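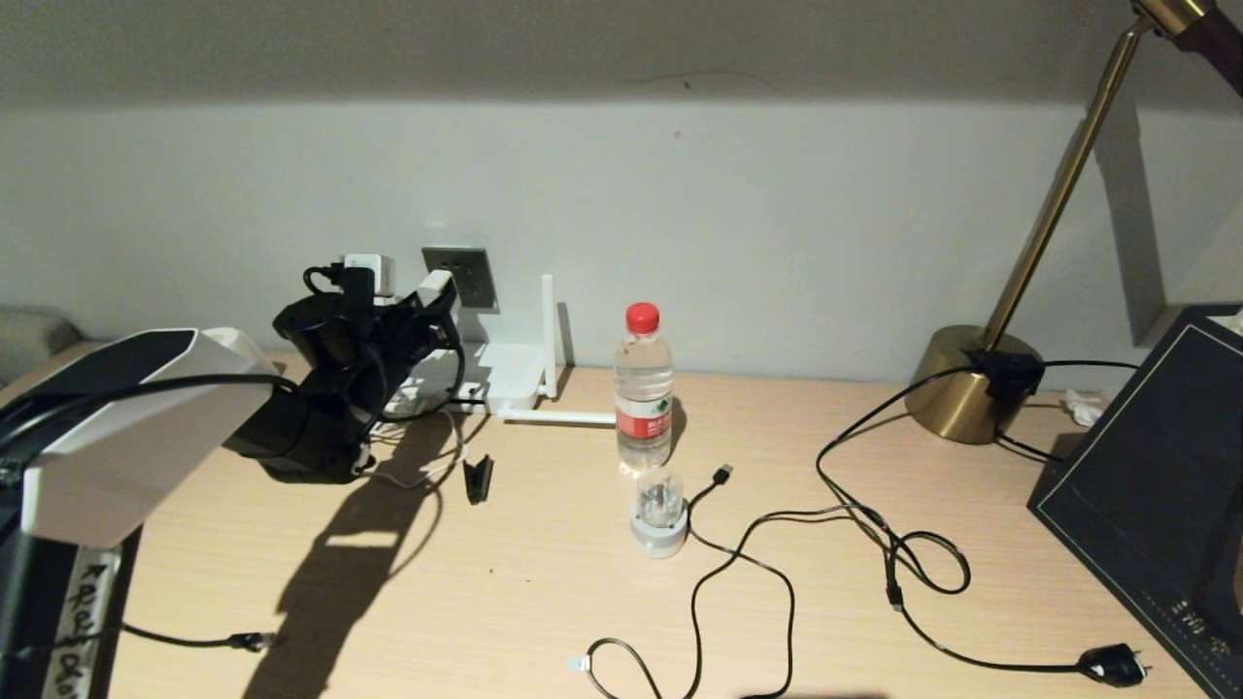

Most advice on tidying a desk wants to sell you a box to hide things in. I tried one of those boxes for the router and took it out again after 7 days, tired of lifting the lid each time I had to see a light. A router can sit in plain view, in front of the wall socket, with one antenna up and the other lying flat if that's how it fits. I'm pickier about drinks. A bottle with a screw cap is fine by me on the same desk as a loose USB end, but I'd move the open cups before anything else.

Labels are the next thing people overdo. Jerome Macapagal swears by colored tags on both ends of every cord. Mine fell off by July. What I do now is sort by plug and coil each kind by itself. 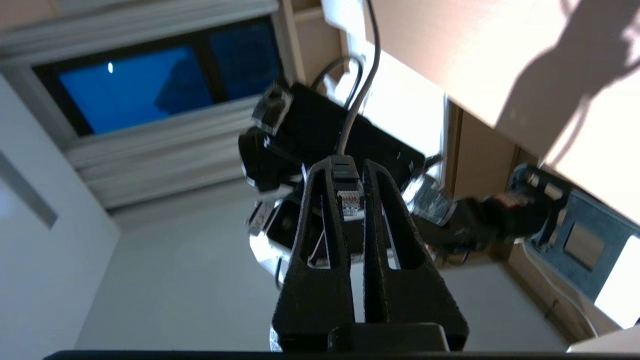
Network cords get blamed for a lot, and I doubt half of it. Before buying a new one, unplug it and look at the end. With a network-style plug you want to see the gold-colored pins clearly, as on the black one with the gray cable. Fuzz in there can be blown out. If a pin looks bent or sunken, toss the cord. Skip the contact spray.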